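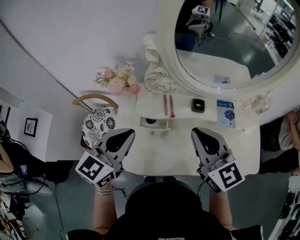
A reader wrote to ask whether the Flallero embossing tool is worth it for somebody who only makes cards at the holidays, and she added that her last heat gun scorched every piece of vellum she owned. Oh, I felt that one! I have ruined plenty of vellum myself, so I put off answering until I'd had a good long play with mine.

I've had it since February and have made 32 cards with it, mostly birthdays and a big batch of thank-yous. It takes 90 seconds to warm up, a bit slow when you're excited to get going, but then the heat stays nice and even. My Bellis powders melted smooth and shiny, even the chunky gold glitter one that always gave me fits. On vellum I hold it a little farther back and keep it moving, and I've only had one sheet curl up on me (I was talking on the phone, so I'll take the blame).

Now for the grumbles. The cord is short, and my outlet is clear across the craft room, so I'm forever dragging out the extension. The stand wobbles too. I traded it for the one from my old Waltisa and it sits much better.

For the holidays only? I'd wait for a sale, or try the little Drarnley, which does fine on plain cardstock. If you stamp most weekends, though, go ahead and treat yourself. I'm doing snowflakes in silver next, on that pretty navy paper I've been hoarding!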